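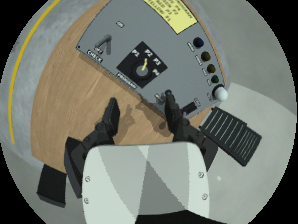

Control panel with its program label, on a round wooden table (render)

Millers and the mill everybody had to use

I have been reading about medieval mills all through March and I'm having the best time. I started with a library book on village life, skipped straight past the castles (sorry, castles) and got stuck in the chapter on grinding grain. I've hardly left it since.

What got me hooked was that in a lot of places you weren't free to grind your own flour. The lord owned the mill, and the people on his land were expected to bring their grain there and nowhere else. In England this was called suit of mill. You handed over your sack, the miller ground it, and he kept a share as payment. That share was the multure, and it was often a sixteenth or a twentieth of the grain, though it could be a good deal heavier depending on where you lived and whether you were free or unfree. So before you'd baked a single loaf, part of your harvest was already gone!

And people hated it. They kept hand mills at home, called querns, which are just a pair of flat round stones where you turn the top one with a handle. It's slow, tiring work, and it was usually the women of the house who did it, but the flour was all yours. Lords fined people for it. The story I keep going back to is St Albans, where the abbey had the townspeople's hand mills taken away in the 1300s and used the stones to pave a floor. During the rising of 1381 the townspeople broke in, tore up the stones and passed the pieces out among themselves. I read that page standing in my kitchen and I had to go find somebody to tell.

The somebody was my neighbor Wilmer Alvarado, who bakes, and who lent me a little stone grinder so I could try it. I ground wheat for nearly 2 hours one evening and got enough flour for a flatbread. One flatbread! My shoulders hurt the next day and I had a blister on my thumb. The bread was gritty and a bit gray and I ate the whole thing with butter.

After that I wanted to know about the millers themselves. They have a terrible reputation in the stories. Chaucer's Miller has his golden thumb and takes his toll three times over, and there are plenty of old jokes about fat pigs at the mill and whose grain they'd been eating. Some of that was probably earned. But many millers were leasing the mill from the lord and paying a stiff rent, and if the stream ran low or the stones wore out, the rent was still due. Millstones were hugely expensive, too. The good ones could come a long way by water, some from the Rhine, and then they had to be dragged overland by oxen. I feel more kindly toward the man with the golden thumb than I did a month ago.

My favorite source so far is a typed set of notes by Auður Hviid on the manor of Flamanholm, which I got as a photocopy, staples and all. It's mostly extracts from the account rolls. There was a watermill on a stream called the Ineck and a second, smaller one up at Bisgaard, and the notes have every repair: timber for the wheel, grease, iron for the spindle, a man's wages for clearing mud out of the millpond. Item 3669 is a fine on a widow for grinding malt at home. She shows up again later with the same offense, and then once more, so I guess she went right on doing it. I like her enormously.

There's also a long quarrel about the pond. The miller wanted the water held back so he'd have enough to turn the wheel, and the people with hay meadows downstream wanted it let go, or the other way around when it rained. It drags on for 3 years of court sessions and then just drops out of the rolls. Did they settle it? Did somebody die? I've gone through those pages twice and I can't tell. If you know anything about water disputes on manors, please leave a comment, I would love to read more.

Windmills are next. They turn up in England and northern France late in the 1100s, and the early kind is the post mill, where the entire wooden body sits on one huge upright post so it can be pushed around to face the wind. Imagine being the first village to have one of those on the hill. I've got my eye on a reconstruction at Trunow that's supposed to grind flour for visitors when the weather cooperates, and I'm trying to talk Wilmer into coming along, because he'll ask the miller much better questions about the flour than I will.

Until then I still have 2 chapters of the village book to finish. One is on bread ovens, and lords had rights over those as well, so I already know I'm going to be reading bits of it out loud to whoever is in the room.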